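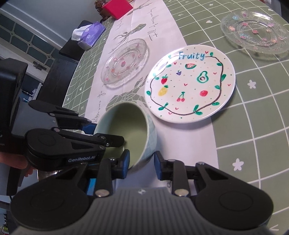
Ticket subject: Kanlow skips ahead an episode and the subtitles belong to the wrong one
Product: Mareo app on Dauda TV box
Opened by: Buppha Khunthong
Opened: November 21, 2022
Status: Closed

Buppha Khunthong wrote:

Hi there! I'm hoping one of you can sort this out before the finale, as my mother is about ready to throw the remote at me. We've been watching Kanlow on Mareo every evening (the family drama with the two sisters and the silk shop, in case you haven't got to it yet - you should) and since the last app update it has gone completely strange.

So what happens is this. We finish an episode, the "next episode" box pops up in the corner, I press OK, and it plays the one after the one it should. The title on screen says the right thing. The picture is wrong. We sat through ten minutes of the younger sister crying at a wedding before we worked out we hadn't seen who was getting married! And then the subtitles are from the episode we were supposed to be watching, so people are shouting at each other in a hospital and the English says "Pass me the blue fabric, please."

If I back out to the episode list and pick it by hand, I get the right episode with the right subtitles, most of the time. Twice it has done the skipping thing even then.

Things I've tried already:

Turning the box off and on. No change.
Signing out of Mareo and back in. It worked for one evening and then it was back.
Changing subtitles from English to Thai and back to English. The Thai ones are wrong too, my mother says, and she is very sure about it.
Watching on my phone. Works fine on the phone, every time.

The box is a Dauda, the small square one, plugged straight into the TV with a Tuder soundbar hanging off it. I don't think the soundbar matters but your form asked for everything connected, so there it is. App version is whatever came down last week. I looked for the number and couldn't find the page.

Thanks so much,
Buppha

Prasert Petchrat (Mareo support) wrote:

Hi Buppha,

Thanks for writing it all out, that saves me a lot of asking. I'm sorry about the wedding. I'm on episode 40 myself so please be gentle with me.

I tried this on a Dauda box in our office and couldn't get it to happen, with autoplay on and with autoplay off. Could you check a few things for me?

First, go to Settings, then Help, then scroll right to the bottom. The version number is in small gray text under the legal stuff. I agree it's a silly place for it.

Second, is Kanlow in your list once or twice? When the show moved to its new time slot in July we had to re-upload the back catalog, and for a while there were two entries for the same show, the original and the "complete" one.

Third, do you use one profile for the whole house or separate ones?

Prasert

Buppha Khunthong wrote:

Hello again! OK, version says 7.4.1. And yes! There are two of them! One has the old poster with the sisters back to back, and the other has the new poster with the whole cast on the staircase. I always thought one was a trailer or a making-of thing so I never opened it. We've been using the old poster.

One profile for everybody. I know, I know. My recommendations are half cartoons.

I also went and counted how many episodes each one has, as I had a feeling. The old poster stops at 83. The staircase one has 2 more than that, and they're near the beginning, not the end. One is called "The Family Album" and it looks like a recap. Could that be what's throwing the numbers off?

And I'm sorry to say you have a lot of crying ahead of you after episode 40.

Prasert Petchrat wrote:

That's a big help, and you did my job for me there. I've passed it to Thodoris on the catalog team with your notes, and he'll post here directly so I don't garble it.

In the meantime please start from the staircase poster and pick your episode from there. You'll lose the progress bars from the old one, so write down where you are first.

Thodoris Vrettos (Mareo catalog) wrote:

Hi both. I can reproduce it now. I was only able to do it on an account that had started the show before the re-upload and never switched, so that's why the office box looked fine (it's wiped all the time).

The two extra episodes are clip shows that aired during the holiday break and weren't in the first upload. The old entry was meant to be pointed at the new videos and then hidden. It got pointed and didn't get hidden. On phones the app looks up the next episode by its ID and gets it right. The Dauda version still looks it up by position in the list, so once you're past the clip shows it lands in the wrong place, and the subtitle file is fetched separately using the title. Picture from one, words from the other.

Picking by hand goes through the ID, so that should be OK. The two times it didn't work, I'd guess the box had already preloaded the next one. I can't prove that.

I checked how many accounts are still on the old entry and it's a bit over 1,000, so I'm moving them across tonight along with their watch progress. The TV app fix goes in the next release.

Buppha, once it's done please clear the app's cache one time: Dauda home screen, Apps, Mareo, Clear cache. Don't choose Clear data, or you'll be typing your password in with the remote.

Buppha Khunthong wrote:

Cleared the cache this evening and the old poster is gone, and our place was saved! We watched three in a row with the next episode box and they came up in order, with subtitles that match what people are saying. My mother checked the Thai as well and has approved it, apart from one line she says is too polite for that character - is there somewhere to send that, or shall I tell her to let it go?

Prasert Petchrat wrote:

So glad! There is a place: pause the episode, press the menu button and choose "Report subtitles". It goes to Duangjai Sombatkul and her team, who do read them. Have your mother put in the time the line shows up so they can find it quickly.

I'll leave this open until you've had a couple more evenings with it.

Buppha Khunthong wrote:

Report sent, she dictated it and I typed. Four more episodes and no trouble at all, so you can close this one. Thank you Prasert, and thank you Thodoris!

Prasert Petchrat wrote:

Closing now. Linked to the TV app release for the next-episode lookup. Enjoy the finale, and no spoilers please, I've only made it to 46.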